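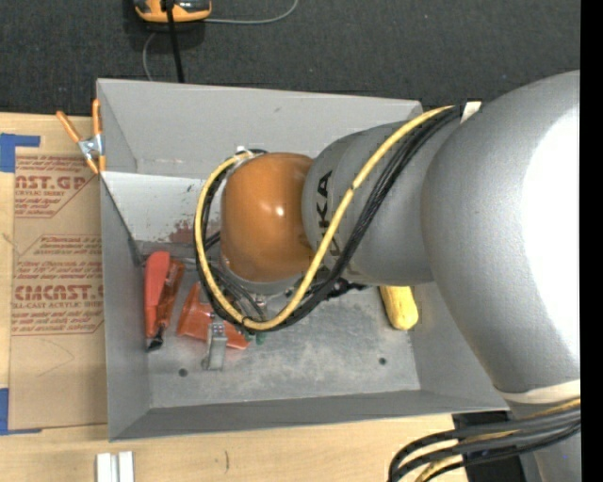
Jugah objected, on reading the first draft of this section, that a protective stop with no contact in the bin should be counted as a software fault, and that grouping such stops with hardware failures made the cabling look worse than it was. We kept the grouping. The arm stops when the measured joint torque departs from the model by more than a set limit, and a cable under tension produces that departure as surely as a collision does. The controller has no means of telling the two apart, and the log records the same code for both.

4.3 Protective stops caused by the external cables

The Bulta picking trial ran for 3,000 attempts on mixed hand tools and plastic parts. The arm stopped itself 118 times. We reviewed the joint torque trace and the video for every stop and assigned 81 of them to the external cables. The remainder were contacts with the bin wall, contacts with a part, and a small group that we could not assign.

Figure 4. Arm over the open metal bin. The yellow cable and the black bundle cross the smaller gray link, pass below the orange joint cover, and loop up its left side. Dark ties hold the yellow cable on the diagonal stretch and at the bottom of the loop.

The cable stops had a common pattern. Torque error rose slowly over the last part of a wrist rotation, without the sharp edge seen when the arm strikes metal. It fell again when the operator released the brakes and turned the joint back by hand. Most of these stops came on picks close to the bin walls, where the Celance planner chose large wrist angles to keep the link clear of the rim. The planner treats the arm as a set of rigid bodies. The cable loop has no volume in that model and no limit on its length, so a path that takes up all the slack costs the same as one that takes up none.

A second and less frequent fault followed from the opposite condition. With the wrist turned toward the cable side, the slack hung lower than the joint cover and could catch on parts in the bin. We found two picks in the video where the loop dragged a part across the floor before the stop occurred. The Bumovent safety monitor did not respond in either case. It checks the speed and position of the tool flange, and both stayed within limits.

We regard the second fault as the more serious. A tight cable ends in a stop, which costs time. A snagged cable can move an object that the vision system believes to be at rest, and the next grasp is then planned on a false position. Operators were told to keep their hands out of the bin until the arm had been switched to manual mode, including after a stop that appeared harmless.

Raising the torque limit removed many of the false stops in a short test on a Wednesday, but it also delayed the response to a deliberate contact with the wall. The original limit was restored the same afternoon. For the later runs we restricted the wrist range in the planner and left the cable route unchanged. The effect of that restriction on pick success near the walls is reported in Section 4.4.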